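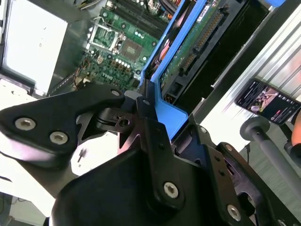
Tips > Living Room > TV Nights

Keeping a Series Night Running Smoothly

Download the episode before dinner if your connection slows down in the evening. A 40-minute drama at standard quality takes up little space, and you can delete it afterward.

Turn off autoplay in the profile settings – otherwise the next episode starts over the credits.

If voices are hard to hear under the music, look for a dialogue or speech setting in the sound menu. Try that before raising the volume.

Dust the screen with a dry microfiber cloth. Skip glass cleaner.

Write the season and episode number on a note by the remote when a show goes on break until March.

Get the Brilcombe newsletter – new tips in your inbox. Sign up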